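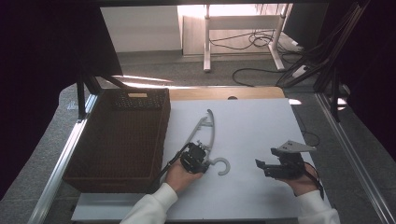
Roscoe Zamora wrote in to say that the sizes in this dataset can't be trusted, and he has a point. Most of them come off the labels, and a medium from one shop would fit a large from another.

Londthorpe Secondhand Clothing Listings
README, third version

What it holds
3,000 listings for used shirts, coats and knitwear, copied by hand from shop tags. One row per item. The columns are item, label size, chest measurement, fabric, asking price and condition.

What we doubt
Condition is the seller's word. "Like new" covers an awful lot, and I would not build anything on it. Fabric is only as good as the care label — where the label was missing, the cell is blank. Please don't fill it in with a guess.

Asking price is not selling price. Glenys Parry wanted a column for the final price, but only 60 shops' worth of tags were ever marked down in writing, so it was dropped in June.

Checks
We measured 100 items again with a tape. In 5 of them the chest figure was plainly a typo. Those rows are fixed. The rest of the file has not been checked, and I'd assume it has the same problem.

Files
listings.csv
shops.csv
changes.txt

Use
Free to copy, with credit. The older Cemeo export uses different size codes — don't merge the two without reading changes.txt first.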